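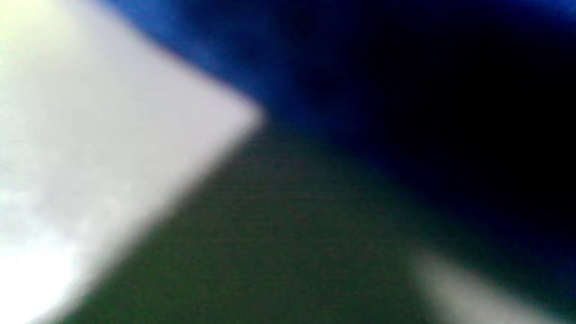
2023-03-18

Saturday, late. Writing this fast before I lose it, feet hurt.

Whole day on the laundry task for Drustby. The rules got rewritten again this week so half of what I had in my head was last month's. Rule sheet is two pages now. Used to be a half page with a coffee ring on it, and I liked that one better, but I also remember what the November data looked like, so fine.

What I want to get down is what works and what doesn't in the new sheet, becuase Monday there's a call and I will forget all of it by then.

The shirt rules

Shirt starts flat, collar away from you. Good rule, keep it. In November everyone laid it out how they felt like and the model learned basically nothing about where a collar is. Then the lint roller goes over the front. Then fold. Sheet says roll before any folding, full stop. I don't agree. Once a sleeve is over you've got a fresh bit of fabric facing up and any normal person would give that a pass too. A robot in somebody's house is going to get asked to do it the normal way. So I want it changed to "roll first, and again after a fold if you want to". Wrote that in the margin. Someone will say it makes the episodes harder to label. It does. Label them harder.

Free hand flat on the fabric, fingers open. That's the one I believe in most. If you pinch with the off hand the shirt creeps toward you and every stroke drags it more, and then you spend the rest of the episode chasing wrinkles. Flat hand, some weight on it. Also the tracking behaves better when I'm not twisting my wrist around, or it feels that way, no proof.

Strokes: one direction, lift, go back. No scrubbing. I scrub. I've always scrubbed, I do it at home on the couch. Caught myself at it twice before lunch and tossed both of those. The sheet doesn't say whether you toss or keep and mark. It needs to. My vote is keep and mark, a bad stroke with a label on it is worth something and one in the trash is worth zero. But I tossed mine so who am I to talk.

Tracker straps get checked every 30 minutes. I did it at 30 the first few times and then more like whenever I remembered. Writing that here so I'm at least on record somewhere. Forearm straps slide when you warm up. They don't slide a lot, but a strap that moved makes everything after it a little bit wrong and you can't see it on playback, that's the nasty part. A timer on the wall would do it. Asked for one in November!!
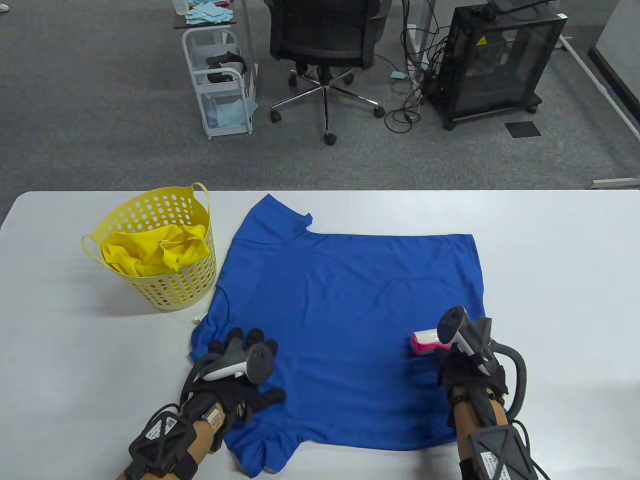 Room and cables

This section of the sheet is thin, one line, "keep area clear". Clear of what? For who? Everyone reads it different. I've worked at places where that meant a taped square and nothing in it, and at Zadum where it meant don't trip.

Things I'd put:
Cables get a route and tape. Loops off the hand go to the outside, away from the work, and you check before each start that they aren't going to sweep the table.
Know where the chair is before you put gloves on. Backing into it mid episode counts as a restart.
Anything with a warning sticker on it keeps its sticker showing and nothing leaned on it.
Wipes go back on the cart when you're done with them. Scraps on the floor get picked up between episodes. This one is me talking to me.

And the bigger question of whether the background should be tidy at all. The Lonine people wrote their guideline so the background has to match in every session, same stuff in the same spot. I get why. But then the thing only ever sees one room. I'd go for safe first, and after that let it be a room. Real houses have junk in them. Put it in writing though, so one person isn't cleaning up for an hour while the next one leaves everything.

Stopping

Best part of the new sheet. Anybody can call stop, no reason needed, and the episode gets marked stopped with no note asked for. The old way had a box for why, and people would finish a bad run just to skip the box. I know I did. Same rule has to carry over to when it's the robot doing the shirt and we're standing next to it. I want that sentence word for word in both documents. Right now the robot side says "authorized operator may halt", which, no. Whoever is closest halts it.

Session limit is 55 minutes with gloves on and then a break, gloves all the way off. I felt it at 40 something today. Hands get clumsy and I start grabbing fabric in a fist. Would rather see it shorter for new people. 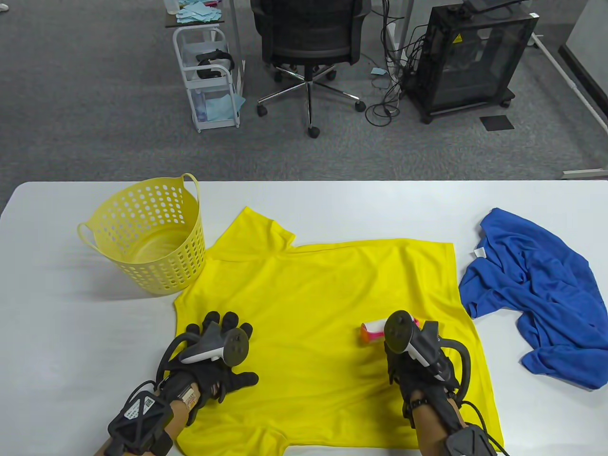 Color order is the other thing. Sheet says alternate light and dark garments and never the same one twice in a row. Easy to say. By afternoon I'm not reading any list, I take what's nearest. If they really want it alternated, set the pile up in order beforehand and let me be dumb about it. Rules that need me to remember stuff with gloves on are bad rules. Maybe that's the whole note for Monday.

Also where does the roller go when it's not in your hand. On the shirt? On the table? Sheet says nothing. Seems tiny, but if it's lying on the fabric then the robot learns it's OK to park tools on the work. With a lint roller who cares. With an iron I care a lot. So pick a spot, always the same spot, off the garment. Going in my list near the top.

The Nikolaidis contract asks for 2000 good episodes and "good" isn't defined anyplace I can find. We're at 182. Good according to who? If it means no stops and no marks then we're right back to people hiding stuff. Have to bring this up even though it'll make the call long.

Ok hands are done. Things to bring Monday: margin notes, wall timer again, toss vs keep, roller spot, the halt sentence. Ask if we get the thinner gloves. Wash my own shirts tomorow, ha, they've been in the dryer since Thursday.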